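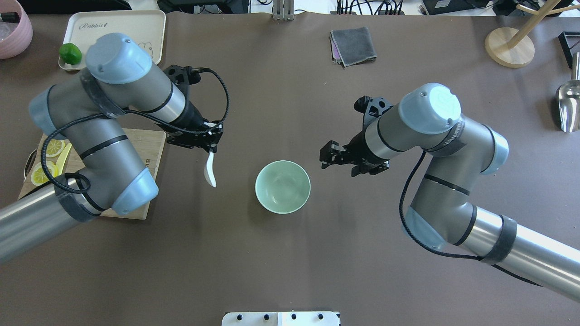

Fallstead, June 15, 2023

Joly Community Boards > Kitchen and Food > Soup and Stew

Thread: Do you salt lentils at the start or at the end?

orysia_p
I've been cooking lentils for most of my life and I've always salted at the end, the way my mother did it. Last week my neighbor Parveen told me she salts the water before the lentils even go in, and hers come out soft every time. Mine are sometimes a little tough in the skin, mostly the brown ones. Does salt at the start really slow them down? I'm making a big pot for a church supper in Fumurthorpe and I don't want to find out the hard way.

benedetti72
Salt at the start. The idea that salt keeps beans tough has been around forever and I've never seen it happen in my own kitchen. What does keep them tough is acid. If you put tomatoes, vinegar or lemon in early, they can sit there for two hours and still be hard in the middle.

How old are your lentils? Old ones take a lot longer.

orysia_p
No idea how old. They were in a jar when I moved the shelves. I do put a can of tomatoes in at the beginning, so maybe that's it.

benedetti72
That's it. Hold the tomatoes until the lentils are tender, then give it another 12 minutes or so on low.

Nighat R.
I don't agree that salt makes no difference. I did two small pots side by side with red lentils, same bag, same burner size, and the salted pot took longer to break down. Not by much, but I was standing there watching it. For dal I want them to fall apart, so I salt at the end when I add the fried onions and cumin.

For a soup where you want them whole it may not matter.

benedetti72
Two pots once isn't much to go on. Burners on most stoves don't run the same even when they're the same size. My back left is a good bit hotter than my back right.

Nighat R.
I know my own stove. I've had it for 12 years.

stoft
Red lentils are split and have no skin, so you two are talking about different things. With brown and green ones the skin is what you're waiting on, and salt in the water seems to help with that. I soak whole green ones in salted water overnight if I remember to. With red ones I don't bother with any of it.

Also, check your water. We had very hard water at our last place and beans of any kind took ages. A small pinch of baking soda fixed it. Too much and they taste like soap.

orysia_p
We have hard water here. The kettle is white inside. How small is a small pinch?

stoft
Less than 1/8 teaspoon for a pound of lentils. I'd try it without first, and with the tomatoes held back. Change one thing at a time or you won't know which one did it.

Usmani Kitchen
I'm the neighbor! I didn't know you were taking this to the internet, Orysia.

For what it's worth, I salt lightly at the start and then taste at the end and salt again. If you wait and put it all in at the end, the broth is salty and the lentils are bland. That matters more to me than whether they cook five minutes faster. Come over and I'll give you a fresh bag, the ones in your jar were there before the Hendry Street flood.

orysia_p
Thank you, I'll take the bag. How many pounds for 38 people if there's bread and two other dishes?

Usmani Kitchen
Four pounds dry would be plenty. Five if you want leftovers to send home.

benedetti72
I'd say five. People take seconds at those things.

Nighat R.
Five is too much with two other dishes. Four, and cut the bread thicker.

One more thing about big pots – they hold heat for a long time after you turn them off, and the lentils keep cooking. Stop a little before you think they're done. I ruined a large batch of green ones that way, went from fine to mush while I was setting tables.

stoft
Agree with Nighat on that one. Same if you move it to a slow cooker to keep warm. Use the warm setting and leave the lid on.

orysia_p
OK, the plan is: fresh lentils, light salt at the start, tomatoes late, no baking soda unless a test pot needs it, four pounds. I'm doing the test pot tonight.

orysia_p
Test pot was tender in under half an hour, no baking soda. Skins were fine. It needed more salt at the end, as Parveen said. I put the tomatoes in last and they tasted a little raw, so on the day I'll cook them down with the onions in a separate pan first.

benedetti72
Good idea. A spoonful of tomato paste in that pan helps too.

Nighat R.
I'm still salting my dal at the end.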